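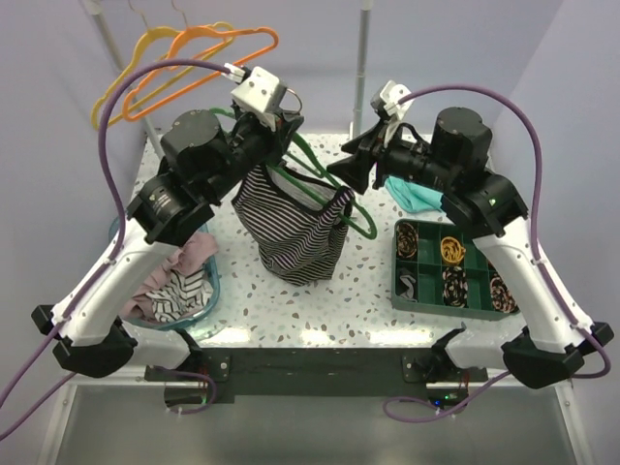 I finally got around to the filing cabinet this week. It has followed me through four moves and two marriages' worth of furniture (both mine, long story, different post), and in all that time I don't think I have ever seen the back of the bottom drawer. Well, I have seen it now. There was a dead pen back there, a key to I have no idea what, and a fat brown envelope with my grandmother's handwriting on it that said "RECIPES AND OTHER." I sat down on the carpet and that was the end of the filing for the day.

Some of you have been reading along since I was posting about sourdough and my bad knee, so you'll know that my grandmother came up already, mostly in connection with pickles. She lived in Gustberg her whole life, in the same yellow house on the hill, and she wrote everything down. Prices, weather, who came by and what they ate. I used to think it was a funny habit, and now I keep a notebook next to the toaster, so there you go.

The RECIPES part of the envelope was what you'd expect. Index cards, a few pages cut out of magazines, the back of a church bulletin with a cabbage soup on it. The OTHER part was the surprise. It was letters, most of them, and almost all of the letters were from her sister, who moved to Ukerport when she was nineteen and stayed. I knew they wrote to each other. I did not know how they wrote to each other! They were so rude! There is one from one July, no year on it, where my great-aunt spends two full pages on a coat my grandmother bought, how she could have gotten it cheaper, how that shade of green does nothing for anyone in our family, and then at the very bottom, squeezed in sideways along the margin, it says "Come soon, the house is too quiet, bring the coat."

I read that one three times.

So of course it got me thinking about letters, and about how I don't write any. I text. I text my sister a picture of a weird potato and she texts back a row of laughing faces, and we both feel we've been in touch. And I suppose we have. I'm not going to be one of those people who goes on about phones, I love my phone, I would be lost without it (in the plain sense, I cannot find the dentist without it). But there's nothing in there that my granddaughter is going to find in an envelope someday and read on the carpet. She'd have to scroll past a whole lot of potatoes.

Anyway, I decided on Tuesday night that I'd write one real letter a week through the end of summer. I've got a list of people. A couple of them I haven't talked to in years, one of them I owe an apology, and one is my neighbor across the street, which my daughter says is ridiculous when I could just walk over there. I think she's going to like it, though. The neighbor, I mean. Everybody likes getting something in the mailbox that isn't a bill or a furniture flyer.

Then I went looking for paper and discovered I didn't own any. I had printer paper, and I had a pad with a cartoon lemon on every sheet, and that was it. I drove over to Sembiring, the little stationery and gift shop next to the shoe repair, which I have passed probably a thousand times and never gone into. What a place. It's the width of a hallway and it smells like cedar and glue. They have paper by the sheet in these shallow wooden drawers, and you pull out the drawer and pick what you like, and the lady at the counter weighs it. She weighs it! I came home with a stack of a cream color that has a bit of tooth to it, plus some plain envelopes, plus a bottle of dark blue ink that I absolutely did not need. I have one fountain pen, a retirement present from the office that I'd never once filled. It's a Ziron, nice and heavy, and I got ink on both hands, the sink, and one of the good towels before I worked out how the little twisty part goes.

Now for the practical stuff, for anybody who wants to do this along with me, and I hope a few of you will.

Write a bad one first. My first letter was awful. It started with "How are you? I am fine," like I was eight years old at camp. I tore it up and started again in the middle, with the thing I wanted to say, which was about a dog we both used to know. It went much better from there.

Don't worry about your handwriting. Mine used to be nice and now it looks like something walked across the page. I slowed down and made the letters bigger, and that helped some. I also found out I'd forgotten how to make a capital Q in cursive, and my friend's street begins with one, so I printed it and moved on.

Leave in the boring bits. This is what I learned out of the envelope. My great-aunt would write down what she'd had for supper, and that the man downstairs had bought a trombone, and how much the streetcar had gone up, and those turned out to be my favorite parts of the whole pile. If she'd only sent the important news I'd have three weddings and a hernia operation and not much else. The trombone comes up in five different letters. By the last one she's asking him to play louder.

Put in something flat. My grandmother got pressed flowers and newspaper clippings and once a square of fabric, with a note pinned to it asking was this or was this not the color of the kitchen curtains at home when they were girls. (I'd love to know the answer. It's a sort of rusty orange.) I put a packet of zinnia seeds in my first one. I did have to go stand in line to have it weighed, and I'd forgotten how much I enjoy the post office on a slow morning.

And keep the stamps where the paper is. I cannot tell you how many cards I have written over the years and never mailed for lack of a stamp. I found two of those in the filing cabinet too. One is a get-well card for a man who got well and then moved to Arizona.

I've also been trying to put the old letters in order, and that's slower going. She hardly ever put a year. I've been working it out from the stamps and the prices and whose baby is teething. The latest ones must be from sometime before 2000, going by a remark about what everyone was going to do for the big New Year's party, and after that there aren't any more. I know why there aren't any more, and I still turned the envelope upside down and shook it.

My sister and I talked on the phone for a good two hours after I told her about it. She remembers the green coat! She says it hung in the hall closet on the hill until the house was sold, and that it had a fur collar that scared her when she was little. I have no memory of it at all. She also remembers our great-aunt visiting once and the two old ladies sitting out on the back steps shelling peas and not saying one word to each other for an entire afternoon, happy as anything. I guess they'd used it all up in the mail.

I'm going to make copies of the whole pile for her and mail them in a box, with a letter on top. I've already started it. So far it's mostly about what I had for supper, and there's a paragraph about that haircut she got in high school that she may not thank me for.

The rest of the filing cabinet is still sitting there with its drawers open. I've got a bag of old bank statements ready to go and a folder of appliance manuals for appliances I haven't owned in years, and I'm sure I'll get to them. If anybody has a good method for flattening paper that's been folded for a long time, please leave it in the comments. I've got a few of the letters under the dictionary, but the creases are stubborn and one is starting to split. And if you'd like to be on my list for a letter, send me your mailing address through the contact page. I've got plenty of the cream paper left and a great deal of ink.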